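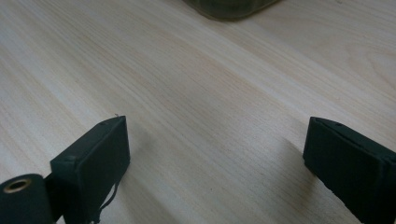
Eun-seong Ham

I went to the open day at the Breser paper mill on 4 November 2023. The mill is in Prarnville, a twenty-minute walk uphill from the train station, and it opens its doors to the public twice a year, in the fall and again in April. I had tried to go in the spring, but the places were gone by the time I wrote in. For the fall day they took 100 visitors and split us into groups by arrival time. Mine was the second one in.

You check in at the old gatehouse. They give you a paper badge, a pair of foam earplugs and a sheet of rules, most of which are about loose scarves and staying behind the yellow line. Coats and bags go on hooks in the hallway. There is a restroom there too, and you should use it, as there isn't another one until the end of the tour.

Our guide was a retired machine tender who had worked the night shift for most of his career. He spoke loudly and slowly, even in the quiet rooms. He started us outside, by the millrace, and explained how the mill was first built for rags and moved over to wood pulp and cotton linters later on. The wheel is gone. The channel is still there, and the mill still draws its process water from the same river, though it is filtered now before it goes anywhere near the stock.

The first room indoors was the pulp store. Bales of dry pulp come in by truck and are stacked on pallets up to the height of the window sills. He broke a corner off a sheet of it and passed it around. It feels like thick blotting paper and tears in layers. Next door is the pulper, a steel tub set into the floor with a rotor at the bottom. A bale goes in with water and comes out looking like thin oatmeal. It was running while we were there, and the floor shook enough that I could feel it through my shoes.

After that the stock goes to the beaters. I had read a little about beating before I went, but I hadn't understood how much it decides about the finished sheet. A short beating gives a soft, bulky paper. A long one gives something harder that rattles when you shake it. The guide had two sheets made from the same pulp, one beaten for a short time and one for much longer, and they could have come from different mills. The long-beaten one was close to tracing paper.

The paper machine is in the main hall and takes up most of its length. It is a small one by today's standards. It was built by a firm called Kang, and the nameplate is still bolted to the drive side. Everyone in the mill calls the machine "the Kang," including the office staff. The wet end is the part worth standing at. The stock flows out onto a moving wire mesh, and within a few steps you go from something like milk to something like a sheet. There is a line across the wire where the shine goes off the surface, and the guide said the tender watches that line all shift. If it moves, something upstream has changed.

From there the sheet passes through the presses and then the dryers. It gets very warm beside the dryers, and a few people from our group went on ahead to the next door to cool off. I stayed to ask about the felts, which have to be changed on a schedule. Changing one means stopping the machine for most of a shift. They do it with the same crew that runs it.

The Ollon line was on the machine that day. Ollon is their text paper, sold mostly to small presses and bookbinders, and it is the one I had come to see, as I have been using it for endpapers. I asked why my last two packs were slightly different in shade. He said straight out that each making varies, and that if shade matters I should buy all the paper for a job from one making number. The number is on the end label of the pack. I had been throwing those labels away.

Finishing is upstairs. The rolls are cut into sheets by a rotary cutter and then sorted by hand at long benches under north windows. The sorters lift a corner, fan the stack and pull out anything with a spot, a crease or a thin place. The rejects go back to the pulper. We were allowed to try it with a stack of waste sheets. I missed a crease that the woman next to me found right away by touch.

The archive room was open at the end. It holds sample books, order ledgers and a cabinet of dandy rolls, the wire-covered cylinders that put in the watermark. There are 248 watermark designs on record, and 272 if you include the ones drawn up for customers who never placed the order. Only a few are still used. I liked a plain one with a heron standing on one leg, made for a shipping office that closed long ago.

There is a small shop beside the gatehouse. Offcuts are sold by weight and full sheets by the pack. I bought a bundle of mixed offcuts and a pack of Ollon in the heavier weight, and this time I have kept the label. The shop took cards, but the coffee table outside was cash only.

The tour lasted 4 hours with the coffee stop. It is a long time on your feet, with two flights of metal stairs and no elevator in the old building. Children under ten are not admitted to the machine hall. Spring places are requested by letter or email to the mill office, and they answer in the order the requests arrive.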